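Gidano two-finger gripper kit: review after a summer of use

Rating: 4 out of 5
Bought for: shared workshop, two small arms
Assembly level: medium, some patience needed

I write this review for people who build at home or in a workshop like ours and who want a gripper which is more serious than the small servo claws, but who cannot pay the price of an industrial one. English is my second language, so please excuse it if some technical words are not the usual ones.

Our workshop is in Gerkstead and it is open to members in the evenings. We have been working on a pair of arms for a long time, and the project has the name Lelivness. For the first version we printed our own fingers. They were light and cheap, but the joints became loose very quickly and we had to tighten them before every session. In August we decided to buy a proper kit, one for each arm.

What you get

The kit comes flat, in many small bags. There are the links for both fingers, the base, the fingertip pads, the screws, one drive motor with its cable and a small control board. The manual has 21 pages. The drawings are good, but the text was clearly translated, and in two places the left and right finger are exchanged. I noticed this only after I had put together the wrong side. If your fingers do not close evenly, look at this first.

You need your own hex keys. The one in the bag is too soft and mine became round on the second screw. I would also recommend a small tray, so that the washers stay together. They are very thin and two of them like to stick to each other.

Building it

I needed two evenings for the first gripper and one evening for the second. The links go together without force, and the holes were clean on both kits. The most difficult step is to set the fingers so that they are symmetrical before the motor is connected. The manual gives one sentence for it. I made a simple spacer from card, put it between the pads, closed the fingers on it by hand and then tightened everything. This worked well and I have used the same spacer again for the second gripper.

Software was easier than I expected. The board takes a position number and the gripper goes there. On my first kit the fully open position was 3,361 and on the second it was 3,396, so please do not copy the value from one to the other. Measure each one and write it on a piece of tape on the arm. I did not do this at the beginning, and one gripper was pushing against its own stop for a whole evening. The motor became warm but it survived.

In daily use

We practise mostly with ordinary things from the desk, on a green mat on the floor. A computer mouse is a good test, in my opinion. The top is round and smooth, the sides are low, and the cable pulls in a direction you did not plan. With our old printed fingers the mouse escaped most of the time. The textured pads of the Gidano hold it much better, if you approach slowly and go low enough. When the arm comes down too high, the pads still slide over the top, and I do not think any pad would help with this.

Coiled cables are harder. The gripper takes the bundle without a problem when it lies along the fingers, but across them it can open the loop. We now tie the bundle tighter and it is better.

After 800 cycles of opening and closing, which our script counted, I found one screw on the left finger that needed a quarter turn. I think this is acceptable. The pads show no wear that I can feel.

What I do not like

The fingers are wide. In narrow places, for example inside a box, they touch the walls before they reach the object. The motor cable is also too short for an arm of our size and I had to make an extension. I asked the shop, Wei, for a longer one, and they answered politely that it is not available separately. Spare pads are available, but only in sets of four.

I would buy it again for floor or table work. For small parts I would look for something with thinner fingers.

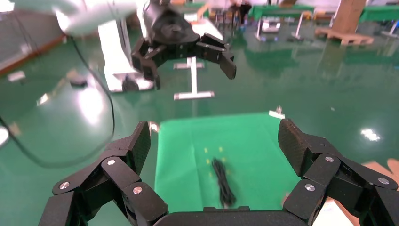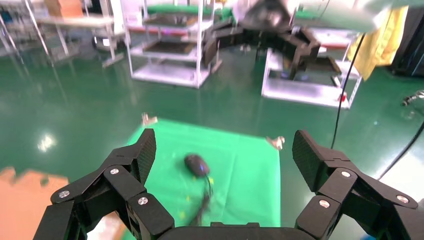
Fingers open over the green mat, first with the coiled cable and then with the mouse.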